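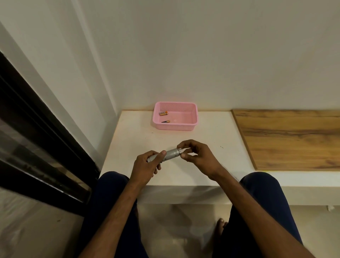

Ticket: demonstrations of the torch task rejected at import
Product: Prisora recorder, head camera plus hand tracking
Opened by: Marjatta Tuominen
Status: Resolved, one item carried over

We are teaching the Tilo arm to fit batteries into a torch by showing it the job by hand, and since the recorder update the importer has been throwing out most of our recordings. The person doing the task sits at the ledge and wears the camera on the head. The torch is a plain silver one, held in the left hand by the barrel while the right hand works at the wide end, and the loose cells go in the pink basket by the wall. Of 36 recordings made after the update, 8 came through. The rest stopped with "hand track lost, segment too short". The same task imported without trouble in January.

What I have tried so far:

Restarted the recorder and the importer. No change.

Ran the camera calibration again with the printed board. It passed, and the next recording was still rejected.

Recorded a different task, moving a cup from left to right with one hand. That imported first time, so the camera and the link to the server seem to be fine.

Swapped the person doing the demonstration. No change.

Log from one of the rejected recordings is attached. The line that repeats is "left: confidence below limit, closing segment".

Reply from Niskanen support

Thanks for the log. The tracker is losing the left hand when both hands are close together on the same object. Before the update it would carry the last good position forward for a short time and pick the hand up again. The new version closes the segment straight away, and the importer then refuses anything under the minimum length, which is 2 seconds by default.

Could you check two things? In the recorder settings, under Tracking, tell us what "gap fill" is set to. Also tell us whether exposure is on auto. There are brightness jumps in your log, and they are close to some of the places where the track drops.

Update from Marjatta

Gap fill is set to 0. I did not set it to that, so I assume the update did. Exposure is on auto.

I have gone through the rejected recordings and sorted them by where they stop. Most stop while the head of the torch is being turned. A smaller group stop later on, at the check, when the torch is switched on and pointed at the wall.

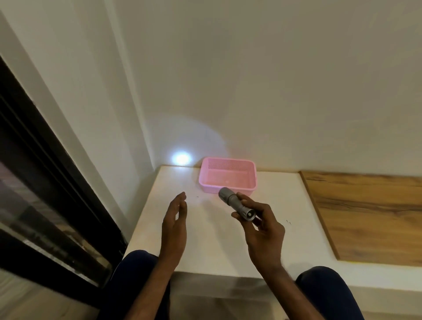

We want to keep the check in. The arm has to learn that the job ends with a working torch and not just with the head screwed back on, and the policy we trained at Stendamov without that step used to stop with the head half a turn loose. If the fix is to cut the recording before the check, that is no use to us.

Reply from Niskanen support

Understood, leave the check in. Please try the following in this order, with a few recordings after each step so we know which one made the difference.

1. Set gap fill to 8 frames. Save, then close the recorder fully. It does not pick up the new value while it is open.

2. Turn auto exposure off. Set the exposure by hand with the room lit as it normally is and the torch off.

3. Ask the demonstrator to point the torch at the wall off to one side, and to keep the free hand still while the light is on.

4. In the importer, leave the minimum length alone for now. Lowering it will let the short segments in, but the arm will then be trained on broken pieces of the task.

Your old recordings do not need to be made again. The raw video is kept, so once gap fill is set you can run them through "Reprocess" and import the result.

Update from Marjatta, 1 May 2019

Step 1 cured nearly all of it. With gap fill at 8 the twisting part now comes through in one piece. I then reprocessed the rejected recordings and they imported, apart from the ones that stop at the check.

Step 2 fixed the check for new recordings. Fixed exposure at 2,000 looks a little dark in the preview but the tracker does not mind. I did not need step 3, though we have told people to hold the free hand still anyway.

The old recordings that fail at the check still fail, as the exposure is already baked into the video. We will record those again.

One thing left over. When a segment is gap filled, the fingers in the replay view slide slightly before they snap back to the torch. On the arm this shows as a small sideways push on the barrel – not enough to drop it, but it does shift in the gripper. Is there a way to mark filled frames so we can give them less weight in training?

Reply from Niskanen support

Filled frames are already flagged in the export, in the column "interp". The training tool ignores that column at present. I have opened a separate request for it and linked it here. Until then you can filter on the column yourself before training. The gap fill value being reset by the update is a fault on our side and has gone to the recorder team.

Closing this one. Reply to the ticket if the hand track drops again and it will reopen.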